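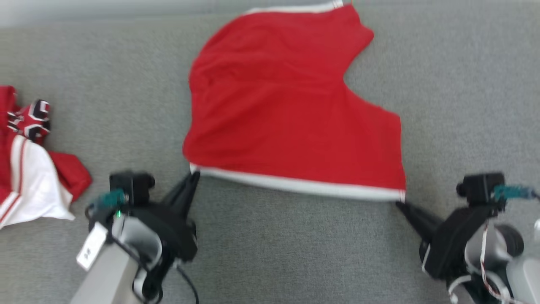 7. First Wash and Everyday Use

By now your Teuber Uvon should be level, plugged in, and connected to both hoses. If it isn't, go back to Section 6. If you skipped Section 6 because it looked boring, go back anyway. It contains the part about the shipping bolts.

CAUTION: Do not run the washer with the shipping bolts in place. It will cross the laundry room under its own power and the warranty does not cover drywall.

7.1 Running the Empty Wash

The drum was tested at the factory and may still hold a little water. The empty wash clears it out, along with whatever the new rubber seal wants to contribute in the way of smell.

1. Check that the drum is empty. Look behind the door seal too, where we tape the bag with the spare inlet filter and the dosing cup.
2. Turn on both water taps. Open them fully, then look at the connections.
3. Pour half a cup of detergent into the main compartment (marked II).
4. Close the door until it clicks. A soft thud is not a click.
5. Turn the dial to Drum Clean and press Start.
6. Stay nearby for the first few minutes and check again for drips at the taps and at the back of the machine.

The cycle takes around 40 minutes. The display will begin by promising you less than that and then change its mind, and it will go on doing this for as long as you own the machine. It weighs the load, thinks, and revises.

Note: If the display shows E2, the water is off. You may be certain that the water is on. Please check the other tap.

7.2 Sorting

We know how sorting is done in most homes. There is a pile, and the pile goes in. The Uvon will wash the pile, but it can't be held responsible for the color of your socks afterward.

1. Read the care label. If the label has been cut out because it was itchy, use Cold Mixed and hope.
2. Separate new dark or brightly colored items and wash them alone the first couple of times.
3. Empty the pockets. All of them, including the tiny one in jeans that has never held anything but a coin.
4. Close zippers and hooks. Tie drawstrings in a loose bow.
5. Turn printed shirts and sports jerseys inside out.
6. Put small or delicate things in a mesh bag.

Caution: Bright trim next to white fabric is where most of our letters come from. If a garment combines a strong color with white, wash it cold, take it out as soon as the cycle ends, and dry it spread flat. Don't leave it balled up in the drum overnight to get to know itself.

7.3 Loading the Drum

1. Place items in one at a time, opened out. Wads stay wads.
2. Stop when you can still fit your hand, upright, between the laundry and the top of the drum. Pushing the laundry down to make room for the hand does not count.
3. Mix large and small items. A single bath mat will not balance, and the machine will stop and try to rearrange it several times before giving up with a short, disappointed beep.
4. Check the door seal for trapped fabric. A sleeve caught there will come out gray along one line, permanently.

Note: The Uvon is a full-size washer. It is not a rug washer, a shoe washer, or a dog bed washer, although it has been all of these in our service department's experience.

7.4 Detergent

The drawer has three compartments. From left to right:

I – prewash. Leave empty unless you have selected Prewash.
II – main wash. Nearly everything goes here.
Flower symbol – softener. Do not fill past the line. It drains by siphon, and above the line it starts draining right away, into the wrong part of the wash.

Use high-efficiency detergent only. We tested with Dreten powder and Dreten liquid, and the amounts printed in the lid of the drawer are for those. With other products, start with the smallest amount on the package. Most people use twice what they need, then call us about the foam.

Do not mix powder and liquid in the same compartment. They set.

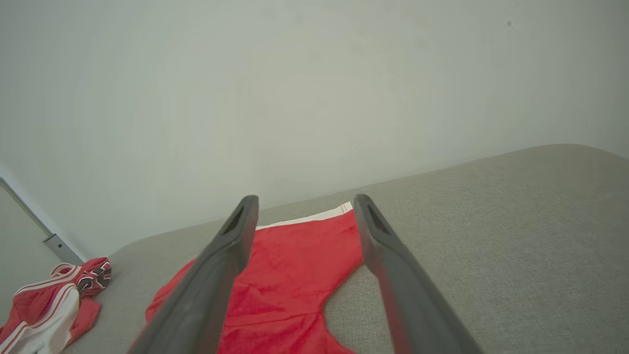
7.5 Choosing a Cycle

The dial has more positions than you will ever use. In practice people settle on 2 and forget the rest, so choose yours with some care.

Cold Mixed: the everyday cycle. Right for most things most of the time.
Warm Cotton: sheets, towels, kitchen cloths.
Quick: lightly worn clothes, half a drum at most. It will not remove grass, gravy, or mud, whatever the name suggests about your evening.
Sport: synthetic fabrics. Cold water, slower spin, one extra rinse. Skip the softener with this one.
Wool: rocks the drum gently. Only for labels that allow machine washing. It can't unshrink anything.
Deep Sanitize: 268 minutes from start to finish. Plan to be elsewhere.

To change the temperature or spin speed, press the Temp or Spin button before you press Start. After Start, the buttons still light up and beep. They do nothing.

7.6 Adding a Forgotten Item

There will be one sock. It will be on the stairs.

1. Press and hold Pause for three seconds.
2. Wait for the lock symbol to go out. If the water is too high or too hot, it will stay lit, and the sock will have to wait for next time.
3. Open the door, add the sock, close the door until it clicks.
4. Press Start.

CAUTION: Never force the door. The latch is plastic and you are stronger than it is.

7.7 Connecting to the Clasley App (Optional)

The washer works perfectly well without a phone. If you would still like to be told from another room that your laundry is done, do the following.

1. Install Clasley and create an account.
2. Hold Delay and Temp together until the wireless symbol blinks.
3. Choose your home network in the app and enter the password.
4. If the symbol stops blinking and stays lit, you're connected. If it goes out, repeat from step 2, standing closer to the router.

Note: By default the app sends a reminder every ten minutes until the door is opened. You can turn this off under Settings, Alerts, Persistence.

7.8 After Each Wash

1. Take the laundry out.
2. Wipe the door seal with a dry cloth, including the fold at the bottom.
3. Leave the door and the drawer slightly open.
4. Turn off the taps if you will be away for more than a day or so.

For cleaning the drain pump filter, see Section 8. Have a shallow pan and an old towel ready before you open anything.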